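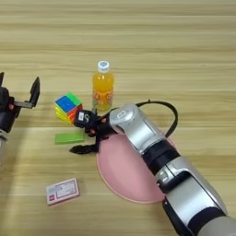 Right hand next to the cube, left gripper coming in from the other side. Black cable looping off the right arm.

1/ Thread on a fault that cost us most of April. Short version: the right arm on our two-arm cell would sometimes drop torque in the wrist for a fraction of a second, then recover and report nothing. Long version follows.

2/ Setup, for people who want it. Two arms over a wood table. Parallel-jaw gripper on the left, multi-fingered hand on the right. Household objects: cube, juice bottle, plate, a few small things. The task is a handover. One side picks up the cube, the other side takes it, the cube goes on the plate.

3/ The controller is a Dratar. The task software is our own and runs on a separate PC. The two talk over a wired link on their own switch. All three were blamed at some point.

4/ First sign of trouble: the cube landed on the table from a height of 15 cm during a handover. The log said the grasp was good. The hand said the grasp was good. The cube was on the floor by then.

5/ One drop is not a fault report. Cubes are slippery and our grasp planner is average. I wrote it down and moved on.

6/ Next morning, same program, the wrist sagged while the hand was over the plate. No object in it. I was watching the arm and saw it dip and come back. Nothing in the log again.

7/ That one I took seriously. An unloaded wrist that dips and comes back on its own is a safety matter. During setup people put their fingers between those two hands.

8/ So, before any debugging: speed limit down to 15 percent, nobody reaches in with the drives enabled, e-stop held in the hand by whoever is standing at the table. Freya Lambert wrote this on a sheet and taped it to the controller door. It stayed there until we were done.

9/ First theory was software. We had changed the handover planner the week before, and the new version sends shorter segments. If a segment arrives late, the controller can run out of points.

10/ Rolled back to the old planner. Dip came back the same afternoon. Theory gone, plus half a day.

11/ Second theory was the network. I captured traffic on the link for 40 handovers. Two dips in that set. No late packets near either one. Worst gap in the whole capture was 2 ms, well inside what the controller accepts.

12/ Third theory was the hand. It draws a lot of current when all the fingers close together. If the supply sags, the wrist drive sees it too. Plausible, because the first drop happened with the fingers closing.

13/ Less plausible for the second event, where the fingers were not moving. I should have given that more weight. I spent a day on the supply anyway. It was fine.

14/ What finally helped was changing the question. I stopped asking what the software was doing at the time of a dip and asked where the arm was.

15/ The Dratar logs joint angles whether or not there is an error. I pulled the pose for every dip we had a timestamp for and put them on one plot. They fell in one small patch of the workspace: right arm stretched across the plate toward the middle-left of the table, wrist rolled over to meet the other gripper.

16/ In other words, the handover pose. We had read it as "fails during handover" when it was "fails in this position". The handover just goes there a lot.

17/ Test: drives on, no program, jog the arm to that pose by hand controller and hold. Then roll the wrist slowly back and forth through the last 15 degrees. Third pass, dip. Did it again, got another one.

18/ With a fault on demand the rest took under an hour. Drives off, power locked out, meter on the cable that runs to the wrist, one of us moving the joint by hand. One conductor went open for a moment near the end of the roll, then closed again.

19/ It was the cable. Specifically the spot where it leaves the strain relief. The jacket looked normal. Cut it open and the copper inside was broken, with the ends touching most of the time.

20/ Why there: the free loop was set when the arm had a smaller tool on it. With the current hand the wrist needs more roll to reach the same grasp. The extra motion was all going into one short length of cable right at the clamp.

21/ Why no error: the drive has a filter on the enable signal. Anything shorter than the filter time is treated as noise and not logged. The drive still cuts torque for that time. I understand the first decision. I do not like the second one next to it.

22/ The filter default on ours was 70 ms. That is long enough for a wrist to drop a cube and long enough for a person to notice it moved.

23/ I asked our integrator, Hutell, about it. They confirmed the behavior and said there is a separate counter for filtered events. It is off by default and three menus deep. It is now on.

24/ Repair: new cable, Stodix, a continuous-flex type rated for torsion. The old one was rated for bending only. The part number differs by one letter. I checked our order history and we had ordered the wrong letter ourselves.

25/ The loop is longer now and the clamp has moved back along the link. A longer loop has its own problem - it can come down on the table and catch on things. A tall bottle is the obvious candidate. We added the loop to the collision model as a fat, dumb box, which costs some reach on that side.

26/ Freya's objection to the box was that it moves with the link and the real cable does not, quite. Correct. It is oversized to cover that. If someone has a cheap way to model a slack cable in a planner, I would like to read about it.

27/ Other changes:
- filtered-event counter read at the start and end of each run, run marked bad if it moved
- wrist roll test through full range before the first run of the day
- cable added to the inspection list, with a replacement interval
- dip pose saved as a named position so anyone can jog to it

28/ The counter has not moved since the new cable went in. We ran the roll test 70 times in a row at low speed, then again at normal speed, before the sheet came off the door.

29/ One thing still open. Some of the handover data from before the repair has dips in it that we cannot find, because nothing was logged. I can flag runs that passed through the bad pose. I cannot say which of those had a fault. We are dropping all of them, which hurts.

30/ Someone at Tsakiris asked whether the left arm has the same cable. Same part, same wrong letter. The gripper needs far less roll so it had not failed yet. Replaced it anyway. The old one metered fine and is in a drawer with a tag on it.

31/ Replying to a question in my messages: no, we did not try raising the filter time. It would have hidden more of them. We asked Hutell about lowering it and they want to test that on their side first. Will add to this thread when they answer.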